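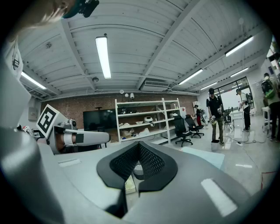

View from one gripper, second gripper with its marker block at left.

Print this page
E-mail this page

Hand-held gripper demos: tracking drops out when the two tools come close together

Asked by Cheng-en Peng, 18 February 2018

We record two-handed demonstrations with hand-held grippers, one in each hand, each with a camera looking out over the finger pads. Each tool has a square fiducial marker on a block at the base so the other camera can pick it up. Tool pose comes from the Warkus tracker; the relative pose between the two grippers is corrected from the marker whenever it is visible.

Single-hand tasks are fine. On two-handed tasks (pick up a small block, pass it to the other gripper, set it down) the relative pose jumps at the handover. Out of 1000 demonstrations recorded in January, 815 passed our replay check on the arms. Nearly all the rejects fail within a few frames of the handover. The jump is a few centimeters and mostly along the viewing direction of the camera.

The room has a glossy floor, tube lights overhead and a big glass door on one side. Exposure is on auto. I have recalibrated both lenses twice with no change. Is this lighting, the marker, or the tracker? And would we be better off driving the arms by remote control for this part of the task?

Answer 1

Probably lighting. Glossy floors are bad for any camera tracking. Put mats down and cover the glass. We had trouble with a floor like that on the Pomero cell and it went away after we changed rooms, although we changed the cameras in the same week.

Answer 2 (accepted)
Ya-wen Lo

A jump along the viewing direction is typical of pose from a single square marker. Depth is the weakest axis, and a square seen nearly face-on has two tilt solutions that fit almost equally well. At handover the operator turns the wrists and the solver flips from one to the other. Check this before you touch the room:

1. Log the reprojection error of both solutions, not only the winner. If they are close at the jump, it is the flip.
2. Plot marker pose against tracker pose for the same frames. If the tracker curve is smooth there, leave the tracker alone.
3. Lock the exposure. Auto exposure will hunt when a tool swings past a window, and blurred corners make the flip more likely.

For the fix, reject any marker correction that disagrees with the tracker by more than a set limit and carry the last good offset through the gap. Bredau's recorder does this with a time window; about 90 frames was enough for us. A second marker on an angled face also works, but you then have to calibrate the block again.

On remote control: I would stay with the hand-held tools. We tried the handover with the Wan leader arms and the operators were much slower, and they hesitated before closing the second gripper – the policy learned the hesitation too.

Answer 3

Same symptom here, different cause. Our marker block had worked loose on its screws. Push on it with a thumb and see if it moves.

Comment from Cheng-en Peng: Both blocks are tight. The two errors are almost identical at the jump, so it is the flip. Exposure is locked now and I am adding the limit to the solver – will run another 1000 and post the numbers.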